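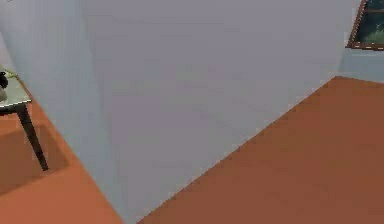

Home | Visits | Clubs | Schools | Contact

Last updated: October 2023

Open day at Ernamness, the robotics club rooms. Quick notes before I forget it all, typed on the bus.

Got there late, missed the welcome talk. Coffee in the hall, two kinds of slice, both gone by the time I'd signed the visitor sheet. Straight upstairs to the simulator group, who I'd really come for.

Their project is called Onia. A simulated house the students write navigation code for, before any of it goes near a real machine. Orange floor, grey walls, a table with bits and pieces on it, window with some greenery outside. Plain as anything. The plain walls are the hard part, they told me, nothing on them for the software to latch onto, so it loses track of where it is when it gets up close. One kid had spent most of the term on this and nothing else. Good on her.

The club has logged 1,753 runs in the house so far. While I was there somebody kicked off a batch and it went to 1,764, small cheer from the back row. A run gets stopped at 500 steps if it hasn't got to the table. Plenty still hit the limit. Lots of groaning, lots of fiddling with one number and trying agian.

Asked about the colours. Voted on, apparently. The other choice was green lino.

Downstairs was the Dament lot, line followers on a taped track. Noisy, fun, younger crowd. Didn't stay long enough. Soldering bench was packed and I couldn't get near it.

The Lebrun Cup is in November, 42 teams entered, and Onia gets shown there on a big screen with the code running live. Bit nervous about that, they said. I'd be too.

Parking is hopeless, take the 9.40 bus. Entry was a gold coin. Bring your own lunch, the kiosk shuts at noon and the bakery accross the road only does cash.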